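We use cookies to remember your reading preferences. Accept / Manage settings

Getting Plugged In: our network cabling project
by Pavithra Sundaram, posted January 16, 2024

When our group was told to pick something small and learn it properly, I'm afraid I groaned a bit, because what could there be to say about plugging in a cable? Quite a lot, as I found out (and my poor flatmates have heard all of it). We called the project Clusen, after the street where we first met to plan it, and we gave ourselves 3 weeks in December to look at patch cables, their plugs and the black boxes they go into.

My part was the plug itself. I had never really looked at one before! The little latch is a lovely bit of design, and once you know to feel for it with your thumb you stop fighting with the thing. The ribbed boot behind it gives you something to hold and saves the cable from bending too sharply.
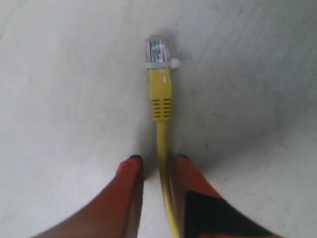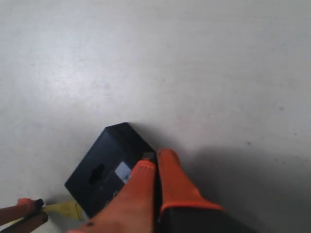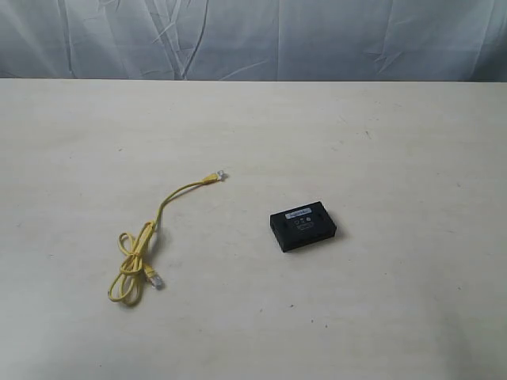
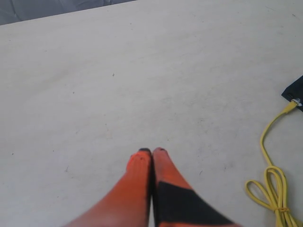
Yellow patch cable in the first, third and last pictures; small black box in the second.

We tried 51 connections in all and wrote each one down by hand. I'd say the tangles cost us more patience than the plugs ever did, so our main advice is to undo the loops first and only then go looking for the socket. Next term I'd love to try longer cables, if the others will have me.

Comments (2)

Aro: Really enjoyed this. Did you try it with your eyes shut?

Le Roux: The bit about the latch is so true, I have snapped dozens of them.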